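Why is a chip packet so puffy?

By Refilwe Ntuli, Hurkico Kids

Pick up a bag of chips. Squeeze it. (Gently! You'll want them whole.) Feels like a little pillow, right? And then you open it and the chips only come up halfway. Rip off? Well, sort of not. Read on.

First, what's in the gap

Not plain air. It's mostly a gas called nitrogen. You breathe it in all day long, most of the air around you is nitrogen, so no worries there. The other big one in air is oxygen. Great for you, bad for chips. Oxygen mixes with the oil in a chip and makes it taste old and a bit like crayons. The grown up word for that is rancid. RAN-sid. Say it at dinner.

So the factory pushes nitrogen in, oxygen gets pushed out, and the bag is sealed up tight straight away. The gas makes a cushion too. Trucks bump, boxes drop, chips don't end up as dust. Mostly.

Now the bag itself

Shiny, crinkly, noisy. People call it foil but lots of chip bags are really plastic, a few very thin layers stuck together. One layer has a super thin coat of aluminium on it, much thinner than a hair. That's the silvery bit you see when you look inside. It keeps out light, and it keeps out oxygen and damp. Light makes chips go stale quicker, which is why most bags aren't see-through.

Printing goes on the outside. Bright colours, big letters, so you can find your flavour from the other end of the aisle.
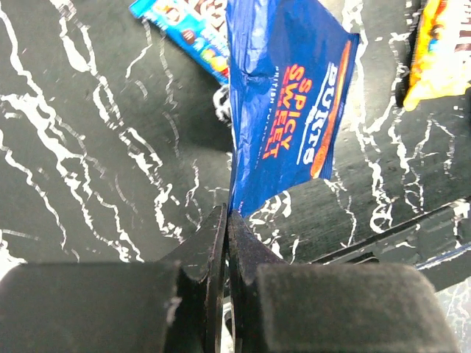

A blue Burts bag, Spicy Sweet flavour. Look at all those creases!

Every crease bounces the light a different way, so you get shiny spots and dark spots on the same bag. Try it with any wrapper near a window. Turn it slowly and watch the shiny bits move arond.

Why so LOUD?

Thin stiff plastic doesn't bend smoothly. It snaps from one little shape to another, and each snap makes a tiny click. Heaps of clicks one after the other = crinkle. Going slowly doesn't help much, sorry. Still clicks, just spread out. Your brother will hear you.

Try this

You need: one chip, one small plate, one empty bag, a clip.

Leave the chip on the plate overnight. Put another chip in the bag (ok so that's two chips), fold the top over a few times and clip it. Taste both after school on Wednesday or whenever. Which one's crunchier? The plate one has been soaking up water from the air. You can't see the water but your teeth can tell.

After you're done

Empty bag goes in the bin. Usually not the recycling one, the layers are really hard to pull apart. Some places do collect soft plastics, so ask a grown up to check where you live. And don't leave it at the park, it's light and the wind takes it. Birds and possums don't need it.

Next time: why popcorn pops. Bring buttter.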